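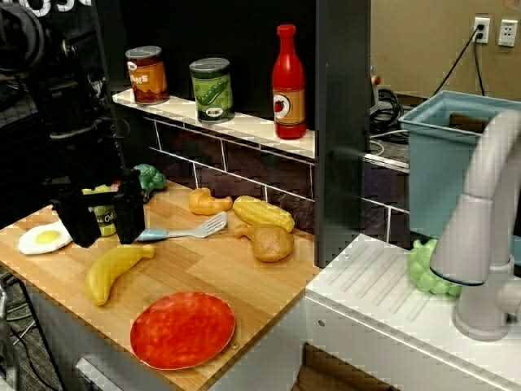 Pourquoi téléopérer le robot au lieu de le guider directement à la main ? Parce que la démonstration enregistrée doit contenir ce que le robot verra plus tard quand il sera seul, et qu'un bras humain posé sur le poignet du robot figure dans toutes les vues.

Notes de l'orateur – séminaire Trindade, 2019-08-12

Vue 1. Rappeler les deux familles de démonstration. Guidage kinesthésique : on compense la gravité, l'opérateur pousse le bras, on lit les codeurs. Téléopération : l'opérateur tient une commande à distance, on enregistre à la fois l'ordre envoyé et l'état atteint. Insister sur cette différence. Avec le guidage, il n'y a pas d'ordre et il faut le reconstruire.

Vue 2. Le corpus Cistness. 2 698 démonstrations conservées, 11 opérateurs, une consigne courte par essai (« mettre tel objet à tel endroit »). Ne pas détailler les consignes, renvoyer à l'annexe.

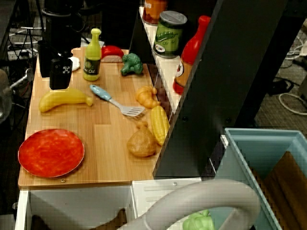

La durée moyenne d'un essai est de 35 secondes. Une bonne part de ce temps est perdue avant la saisie : l'opérateur descend, s'arrête, corrige l'orientation, redescend. Ces arrêts posent un problème d'apprentissage. Une politique qui imite fidèlement les pauses finit par rester immobile au-dessus de l'objet. Nous supprimons donc les segments à vitesse quasi nulle, sauf pendant la fermeture de la pince.

Vue 3. Interface Ekach. Commande en vitesse cartésienne, repère attaché à la base. Le repère attaché à la pince a été essayé puis abandonné : les débutants inversaient gauche et droite dès que le poignet tournait. Dire un mot de la latence, passer vite.

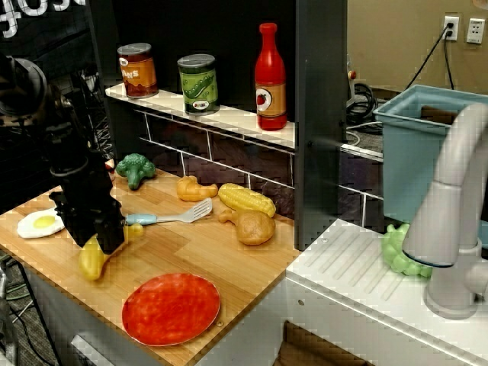 Un relecteur demandait si des opérateurs lents ne donnaient pas, à nombre d'essais égal, de meilleures données que des opérateurs rapides. Réponse à donner : nous n'avons pas de mesure propre sur ce point. Les trajectoires lentes sont plus lisses, mais elles contiennent moins de rattrapages, et ce sont les rattrapages qui manquent à la politique lorsqu'elle dérive.

Vue 4. Courbe d'apprentissage. Palier visible à partir de 2 000 démonstrations. Au-delà, ajouter des essais dans la même disposition n'apporte presque rien.

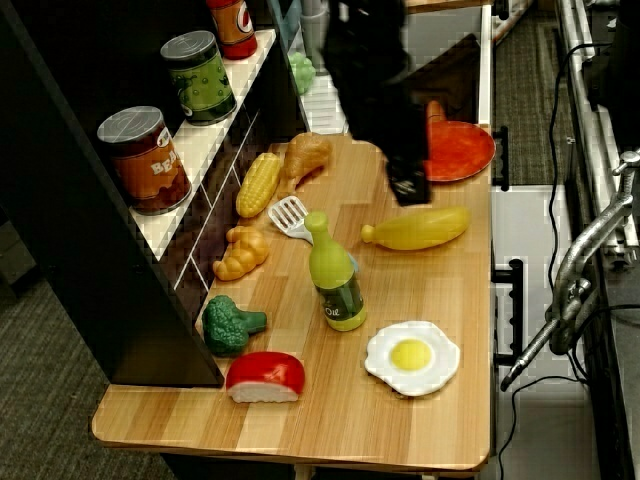 La variété des dispositions initiales compte davantage que le volume. Le protocole Rostness impose de déplacer les objets entre deux séries, y compris ceux que la consigne ne cite pas. Un flacon d'huile debout au milieu du plateau, avec la spatule en partie glissée derrière, oblige l'opérateur à choisir un angle d'approche, et ce choix est précisément l'information que l'on veut enregistrer. Si tout est écarté, la descente verticale suffit et la politique n'apprend qu'elle.

Vue 5. Limites. Pas de retour d'effort vers l'opérateur, donc serrage jugé à l'œil. Pas de comparaison avec le guidage à poids égal – prévue, non faite. Garder cinq minutes pour les questions et laisser la courbe affichée.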